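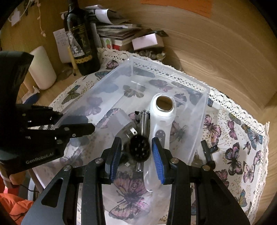
Wanted: people to try two hand-held grippers and tell us what's wrong with them

Osalis has been told by two suppliers that their finger pads will pick up "any household item". We doubt it. We're looking for 147 adults to use both grippers on ordinary clutter, in storage boxes and on tabletops, and report where they slip, jam or tire the wrist.

Each session runs 4 hours with a proper lunch break. You'll repeat the same picks with gripper A and gripper B, then fill in a form. The form has plenty of room for complaints. In our March pilot, testers logged 2,244 picks, and the scores were far too polite to be any use.

You don't need a technical background. If you already think these things are oversold, apply anyway. You do need two working hands and some patience with small, awkward objects. Staff and family of either supplier can't take part.

We pay for your time whether you finish or not, and cover parking. We can't promise the results will flatter anyone, or that they'll be published.

Write to Ieva Kalniņš at Osalis with your availability and your dominant hand. Applications close at the end of April 2022.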